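Review: The Rothe Public Meeting Kit, used over three months at the Prumbridge candidates' forums

The Rothe Public Meeting Kit is sold to councils, residents' associations and community groups that host debates between candidates for local office. It consists of a timing lamp, a moderator's handbook, a set of question cards and a licence for the scheduling software. This review is based on its use at three forums held in Prumbridge before the municipal election, the last of them in July. The kit was bought at the full price of $2,090, and neither the manufacturer nor its distributor, Fesico, saw this text before publication.

The timing lamp is the part most people will notice. It shows green while a candidate is speaking within the allotted time, amber for the final fifteen seconds, and red when time has expired. The colours are bright enough to be read from a lectern under hall lighting. At the first forum two of the four mayoral candidates spoke through the red signal without penalty. The handbook recommends that the moderator interrupt at once, and when this was done at the second forum the speakers kept to their limits for the rest of the evening.
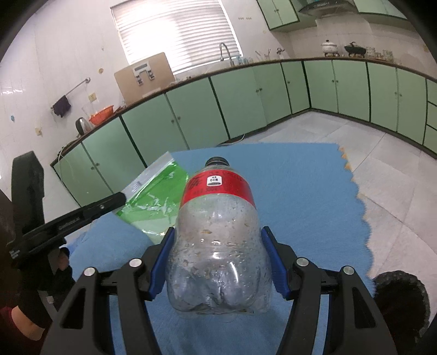 The question cards are less satisfactory. The kit supplies 100 of them, which was sufficient for a ward forum but fell well short at the mayoral debate, where residents wished to ask about rates, the library hours and the Busham bypass. Replacement packs must be ordered through Fesico and took nine working days to arrive. The cards carry a pre-printed list of topics, and "Waste and recycling" is given a single tick box, so that a question about kerbside bins, a question about the tip and a question about a deposit on an empty plastic bottle with its cap still on were all sorted into the same pile. The moderator had to separate them by hand during the interval. A blank line under each heading would resolve the difficulty.

The handbook runs to 64 pages and is written in plain language. Its chapter on opening statements is sound, as is the section on drawing lots for speaking order. The guidance on rebuttals is weaker. It allows a candidate who has been named by an opponent 30 seconds to reply, but does not say what should happen if the reply names a third candidate. At the mayoral debate this produced a chain of five rebuttals on the subject of parking revenue, and the planned question on housing was lost. We have since adopted a rule of one rebuttal per question, and would advise other hosts to do the same.

The scheduling software performed reliably. It recorded each speaker's total time and produced a summary which was posted to the association's website on the same evening. Candidates' offices asked for this record after every forum, and in one case it settled a complaint that a sitting councillor had been favoured. The software will not allow a late entrant to be added once the running order has been confirmed. The moderator must start a new event and enter every name again - a considerable nuisance at 6:45 p.m. with the doors already open.

The licence covers venues of up to 3,000 seats, far beyond the needs of a town this size. A smaller licence at a lower price would be welcome, and Fesico has advised that none is planned.
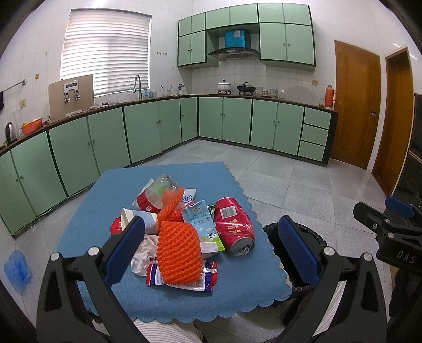 Bleddyn Rosser wrote in response to an earlier version of this review that the lamp was the only part of the kit worth paying for. In his view a moderator who needs a handbook should not be in the chair, and the cards discourage residents from putting questions in their own words. He would prefer an open microphone with a strict limit of one minute.

The point about the cards is a fair one. On the handbook we differ, as two of our three moderators had not chaired a public debate before and relied on it heavily.

The kit is recommended for organizations that expect to host several forums in an election year and can share the cost with a neighbouring association. Those planning a single event may wish to ask whether a set can be borrowed. Ours is available for loan on written application, with a refundable deposit, and the borrower is asked to replace any question cards used.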